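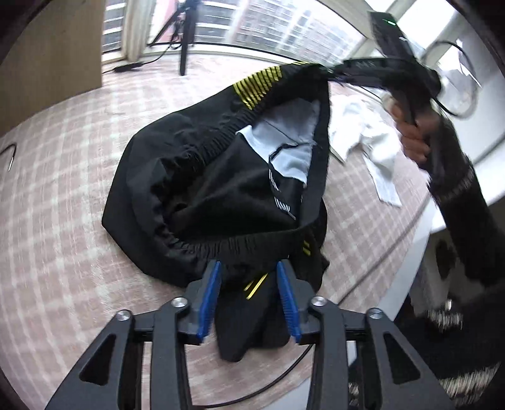 How to fold drawstring shorts so they stay folded

There are a lot of folding methods going around that promise a drawer you'll never have to tidy again. I've tried most of them and I have my doubts. Shorts with a gathered elastic waist don't behave like the flat cotton squares people fold in demonstrations. The waistband springs open, the lining bunches up, and the cord ends up around somebody's sock.

What follows is the least bad way I've found. It takes a minute the first time and much less after that.

Before you start

Use a bed or any flat surface. You don't need a folding board. I bought the Gradwood one in January and it spent most of the month behind the door.

Turn the shorts right side out and put a hand down each leg. If there's a lining, push it flat against the outer fabric. Most guides skip this step, then wonder why the finished bundle is lumpy.

Folding

1. Pull the drawstring ends even and drop them inside the waist. Don't tie a bow. Bows make a bump, and a knot left in for weeks is a pain to pick out.

2. Hold the waistband at both sides and stretch it once, gently, so the gathers lie in line. Let go and press the front against the back.

3. Fold one leg over the other. If the seat sticks out in a point, tuck it in to make a straight edge.

4. Bring the hems up to just below the waistband.

5. Fold in half again, or roll from the hem end if your drawer is shallow.

Does rolling save space?

A bit, maybe. My drawer held the same number of pairs either way. Slippery sports fabric also unrolls if you so much as look at it, so I only roll for travel.

You can tuck the roll into the waistband to hold it shut. It works, but I wouldn't leave it like that all season with the elastic stretched. For a weekend bag it's fine.

Skip the ironing. Check the care label if you're tempted, and keep heat away from printed stripes and logos.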